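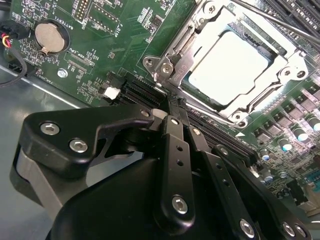 Gladys Benavides wants it said up front that when she took this job she was told there would be very little talking on the phone, and that she has since been on the phone with a man about his gutters for most of a June. We have rewritten the ad with her in mind.

Property Claims Desk Adjuster (Water and Weather)
Kodulcombe Mutual, Hosex office
Posted 30 October 2019
Print this page | E-mail this job to a friend

Kodulcombe Mutual insures houses. We also insure the sheds behind them, the fences between them, and, under an endorsement somebody wrote before any of us got here, a small number of private footbridges. We are looking for one full-time desk adjuster to handle claims for water backup, roof leaks, burst pipes, hail, wind, ice, and trees that were perfectly healthy until they were in the dining room.

You will work from a desk. Field inspectors go up the ladders. They send you notes, measurements and photographs, some of which are of the roof. You compare what they found with what the policy says, call the homeowner, and explain how one relates to the other. Sometimes this is good news.

What the work looks like

You will carry between 17 and however many open files the weather decides on. In a quiet stretch you'll have time to read an entire policy form, including the definitions, and you should want to. In hail season you will eat lunch over your keyboard and learn to spell "soffit" at speed.

A typical file: a sump pump quits while the owners are away, the basement takes on water, and the carpet goes. The owners believe they have flood coverage. They don't. They may have bought the water backup endorsement, which has a $1,000 deductible and its own limit, and which they may or may not remember buying. You find out, you tell them, and you do it in words that a person standing in wet socks can follow. Then you write it up so that your supervisor, Saulius Rätsep, can follow it too. Saulius prefers short paragraphs and has strong views about the word "utilize."

You will have authority to settle claims up to $2,560 on your own signature after training. We have asked where that number came from. It was in the manual.

You will also:

Review contractor estimates and ask, politely, why a bathroom needs that much drywall.

Set reserves and then change them when the second estimate arrives.

Send denial letters that name the actual policy language and say how to dispute the decision. We don't send the other kind.

Refer suspicious losses to Aníbal Mosquera in special investigations. Please refer them on the form. Aníbal will not accept a raised eyebrow in the hallway as a referral, although people keep trying.

Take a turn on the after-hours line, one week in six. It pays extra. It should.

What we need from you

A high school diploma or the equivalent. Two years in claims, underwriting, restoration, roofing, plumbing, public adjusting or anything else that has made you familiar with what water does to a house. A state adjuster license, or the willingness to sit the exam within 90 days of starting. We pay for the course and the first attempt. If you need a second attempt we pay for that as well, and Marisol Cáceres in training will lend you her flash cards.

You should be able to write a plain letter. You should be able to be shouted at by someone whose ceiling is on their sofa without taking it personally or shouting back. Spanish is a real advantage and earns a differential.

You do not need to be passionate about insurance. Several past applicants have told us they were, and we worried about them.

Things you might want to know first

Our claims system is called Quispe. It does the job, and it logs you out if you look away from it for long. A replacement, Flandine, is being introduced in stages. We are on the stage where both have to be filled in. Whoever takes this job will be asked for opinions on Flandine and should have some ready.

The office is on the second floor over a tile showroom, with free parking behind. After the first six months you can work from home two days a week, provided you have a door that closes. The heating is decided by the tile showroom.

Pay and benefits

Starting pay depends on experience and will be given to you in the first phone call, before you have ironed anything. There is a $2,000 bonus on getting your license, paid in the next paycheck. Health, dental and vision start on day one. Retirement match after a year. Paid time off is 17 days, plus holidays, and we would like you not to take all of it during hail season.

Yes, you get a discount on your own homeowners policy. No, it does not come with flood.

How to apply

Send a resume and one page, no longer, explaining to a homeowner why their policy covers a pipe that burst last night but not one that has been dripping behind the wall for a year. Skip the cover letter; the page is the cover letter. Address both to Wubit Fikre, Claims Hiring, Kodulcombe Mutual, Hosex, or use the Apply button on this page, which works in most browsers.

Wubit reads every one and answers every one. Interviews are held in person and take an hour, including a short exercise with a contractor's estimate and a calculator. Bring your own calculator if you are attached to it.

Kodulcombe Mutual is an equal opportunity employer. Tell us if you need an accommodation for the interview and we'll arrange it.

Share this job (17)
2 comments
We use cookies to remember which jobs you have looked at. Accept | Settings
Get new openings by e-mail. Sign up for the Kodulcombe Mutual jobs newsletter.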